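We use cookies to improve your experience on this site. Accept | Manage settings

Open day at the Wolivlow ground, May 2023

Wolivlow opened its football ground to visitors last weekend and I went along with my brother. Entry was free and the tour took 30 minutes. It started in the home dressing room, went down the tunnel and ended at the dugouts. The main stand was rebuilt after promotion and now has 1,202 seats. The record crowd is 3,937, for a cup tie against Chala.
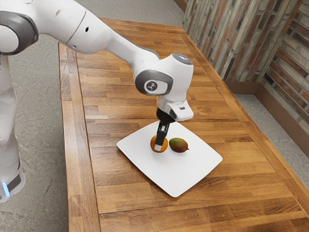
The afternoon was given over to the youth teams. Wolivlow under-15s beat Kesia 2-0, both goals from corners. Kesia had more of the ball but rarely got into the box. They played in all white, the same white as the arm over the long wooden table, with gray trim on the sleeves. Parking behind the east end was full before kickoff, so use the station lot.

Food was soup or a sausage roll. The club shop had last season's shirts at half price, mostly small sizes. Season ticket forms were at the front desk and the staff there answered questions about the new seat plan.

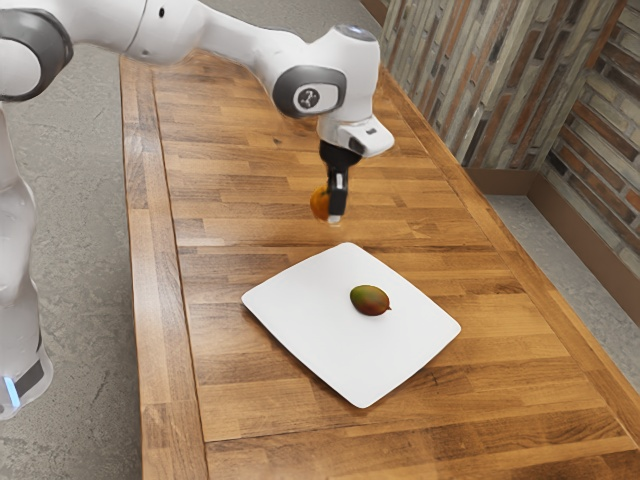

Noura Nimri writes that the second goal was an own goal and the referee's sheet has it that way. She also says the return match at Kesia is set for the main field.

Shengli Xiong: Is the tour on again before the season starts? We missed it.

Noura Nimri: Ask at the ticket window, they had a list going.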